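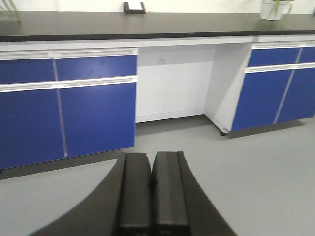

Figure 1. View from the wrist camera with the gripper closed, facing the bench cupboards and the open knee space.

Olterness: can a home-built arm open a cupboard?
Project report, second-year automation option
2020-06-19

1. What we set out to do

Our group built a gripper and wrist mount at home and finished them in the Ratanaporn shared workshop, which let us use a bench with blue fitted cupboards. The aim was to have the arm pull open a door and a drawer without a person steering it. The proposal we wrote in January said this would make the arm "useful in any kitchen". I argued against that sentence then and would like it struck out now.

2. The build

The arm is an Osetti kit, bought second-hand, on a wheeled base we made ourselves. The two fingers are our own design, printed in black and filed by hand where they meet. Control runs on a Wulier board, which we chose for its price and regretted for its manual. The whole build cost some 300 pounds, leaving out the parts we already had and the ones we broke.

Finger shape took most of our time. The first pair were too thick for a recessed pull. The present pair are slimmer with rounded tips, and they bend more than I would like under load.

3. Seeing the handle

The cupboards have no knobs. A pale metal strip runs between the drawers and the doors, and you hook your fingers into it. A person does this without looking. Our program has to find the strip first, and it relies on the contrast between pale metal and blue panel. Figure 1 shows how much of the lower view the gripper itself takes up. We mask that part out, so anything low and close is lost to us.

We collected 2153 pictures of the cupboards from different spots on the floor. That sounds like a lot. They are all of one bench in one room, so I don't think they show that the program can find a handle in general — only that it can find these.

4. Results

We ran five attempts on a door and five on a drawer. The door opened in 2 of them. The drawer did not open at all; the fingers reached the strip and slid off it each time. In the proposal we had promised a success rate as a percentage. I have left it out because so few attempts would make the figure look firmer than it is.

The open knee space also caused trouble. Its white panels are close enough in shade to the strip that the program twice picked the edge of a panel as its target.

5. What I would change

Rubber pads on the fingertips should come first, before any more work on the software. After that the camera needs to sit higher on the wrist. The others want to add a voice command. I can't see what it would be for while the drawer stays shut.

The finger drawings and the parts list are in the appendix. The wiring diagram there is out of date from the second page on.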